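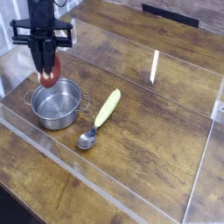 Minutes of the gripper trial review, August

Present: Vlastimil Čierny (chair), Ingrid Bretton-Hale, Tomos Pryce, Sunniva Agar (minutes)
Apologies: Rafe Dunmore
Start: 2.15 pm

1. Minutes of the last meeting

Agreed, with one change. Item 4 had said the Fröhlich fingers were "preferred". Tomos said he had only asked whether they could be kept for another month. The word is to be taken out.

Matters arising: the spare power supply has come. The cable for it has not.

2. Results so far, Bondum gripper against Fröhlich gripper

Tomos presented the figures. Each gripper was to have 1000 attempts at the pot task (pick up a toy food piece, carry it over the rim of the small steel pot, let go). The Bondum has done all 1000. The Fröhlich has done 700, and Tomos proposed that we call that enough and write the report.

Vlastimil did not agree. He said the two sets were not made under the same conditions and the shorter one was also the one with the better score, which ought to make everyone uneasy. He asked which pieces had been used in the 700. Tomos said mostly the round ones. The Bondum set had the long pieces in it as well, and these are the ones that twist when picked up near one end.

Ingrid said that a comparison of one gripper on easy pieces with another on mixed pieces was no comparison. Tomos said the log gives the piece for every attempt, so the round ones can be pulled out of both sets and compared on their own. Agreed that he should do this before anyone quotes a figure outside the room. Vlastimil asked for it to be minuted that he expects the gap to shrink.

Sunniva asked what counts as a success. The sheet says "piece in pot". Tomos has been counting a piece that hits the rim and falls in. Ingrid has not. They have each scored part of the Bondum set. There was some discussion. Agreed that a piece in the pot is a success however it got there, but rim contact gets its own column from now on. Ingrid will go back over her share using the recordings.

Action: Tomos to split the results by piece.
Action: Ingrid to rescore her share.
Action: Tomos to finish the remaining Fröhlich attempts with the same mix of pieces as the Bondum had.

3. The spoon

The spoon task was meant to show which gripper copes better with a thick handle. Neither result is much use at present. Tomos has been setting the spoon down with the handle pointing to the back right, bowl up, every time. Vlastimil said this tests one angle, and that a gripper that can do one angle 400 times has shown us it can do one angle.

Tomos replied that changing the angle by hand between attempts is slow and that people drift towards the same few positions anyway. Ingrid suggested a printed list of angles kept by the keyboard, to be worked through in order. Vlastimil was doubtful it would be followed but had no better idea. Agreed to try it with 8 angles.

It was also asked whether the bowl should sometimes face down. Left for next time.

Action: Sunniva to print the list.

4. Camera

The fixed camera gives a fair view of the pot and most of the tabletop. Ingrid is less happy with it for judging the grip itself. When the arm is over the pot the fingers and the plate they hang from can hide part of the piece, and she does not think anybody can tell from the recordings how far it has slipped before it is let go.

The steel is a further trouble. The inside of the pot is bright, and so is the bowl of the spoon, and the Clurnotora software has twice reported a piece in the pot when there was none. Tomos said twice in a full set was nothing to worry about. Vlastimil said twice that we know of. The automatic count is not to be used in the report unless checked by a person.

A second camera was proposed, low down and looking through the clear side panel. Ingrid has tried this by holding one there and got a good deal of reflection off the acrylic. She would sooner see a mount inside the panels, if one can be found that stays out of the arm's way. No money was agreed.

Action: Ingrid to bring sample pictures from both positions.

5. Tabletop

Rafe had sent a note asking whether the streaky brown wood pattern makes the finding of objects harder than it need be, and whether a plain grey sheet would be fairer to both grippers. Tomos thought it should stay, as kitchens are not plain grey. Vlastimil pointed out that the trial is supposed to be about fingers, and that if the software misses the spoon against the wood we then blame the gripper for it.

No agreement. Finish the present sets on the wood, so as not to change two things at once, then do a short set on a plain sheet.

6. Bondum's claims

Ingrid had been through the Bondum leaflet. It says the fingers need "no adjustment between objects". Ours have been adjusted between the round pieces and the spoon, by Tomos, who said he had done it because they were dropping the spoon. Vlastimil asked why this was not in the log. It will be put in the log.

The Fröhlich leaflet makes no such claim, and no one has yet tried leaving those fingers alone either. Both are to be run for a session without being touched.

Action: Tomos, both grippers.

7. Whether to buy

Tomos asked for a decision in principle, as the loan on the Fröhlich will run out. Ingrid would lean towards it on feel but would not put her name to the numbers. Vlastimil said there was nothing yet on paper that would make him spend money on either, and that the old fingers had never been put through the same task, so we cannot say that either is an improvement on what we own. Tomos said the old fingers were known to be poor. Vlastimil asked by how much.

Agreed to run the old fingers on the round pieces only. Decision put off. Sunniva will write to Fröhlich and ask for more time on the loan.

8. Any other business

Whoever is using the good hex keys should put them back in the tin.

The log has two people down as "T". Please use full first names.

Meeting closed at 3.40 pm. Next meeting when the Fröhlich set is complete, same room.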